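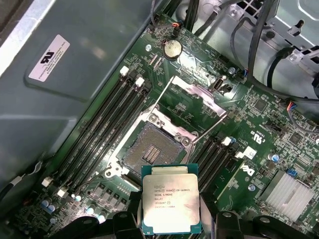
Dustham refurbisher moves retired workstations to CPU-level servicing

Triment has begun stripping and rebuilding ex-lease desktop workstations down to the processor socket at its Dustham facility, in place of the board-level swaps it had used until February. The first lot comprises 400 single-socket towers retired by the engineering firm Rovholm at the end of a lease program.

The machines are Intel Xeon E5-1600 series units with DIMM slots on both sides of the socket. Under the earlier procedure, any tower that failed its power-on test had its motherboard, processor and memory pulled and catalogued as a set. Hinata Arai, technical lead at Triment, said the method was quick but wrote off a large number of good parts.

"A board with one bad memory channel would go to scrap with a working processor still in it," Arai said. "Half the time the fault was in the contact between the package and the socket anyway, and a reseat cleared it."

The revised procedure starts with removal of the side panel, cooler and all memory. The retention lever is released, the load plate is swung back and the processor is lifted vertically from the contact array. The model marking on the heat spreader is checked against the asset list, residual thermal compound is wiped off with isopropyl alcohol, and the contacts are inspected under magnification. A processor is then lowered into the socket with its alignment notches matched, and the load plate is closed and locked before a cooler is fitted.

Of the Rovholm towers, 262 have so far completed the sequence. Triment recorded 39 boards with bent or contaminated contacts. Those boards are held for a separate rework step and are not returned to a chassis until every contact has been rechecked for height and alignment.

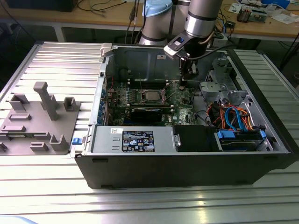 Photo: Triment

The power supply and drive bay stay in the chassis during processor work. Expansion cards are removed only if they obstruct access to the board or have been logged as faulty. Towers are laid flat for the socket stage, as the load on the contacts during seating must be square to the board.

Ryota Nagano, who oversees test and grading, said processor seating takes around 3 minutes per unit, excluding cleaning. Each rebuilt tower then goes through a memory test on all channels and an overnight thermal soak. Coin cells are replaced as a matter of course, and firmware settings are restored to default ahead of final grading.

Units that pass will be sold through the reseller Takeda, mainly to colleges and small design offices. Grading will follow the existing scheme, with cosmetic condition listed separately from test results. Light clouding or staining on a heat spreader is not counted as a defect.

Processors without a serviceable board will be catalogued by model and stepping and kept as spares. Triment has not set a date for completing the remaining Rovholm towers. A second lot, made up of dual-socket machines, is awaiting assessment.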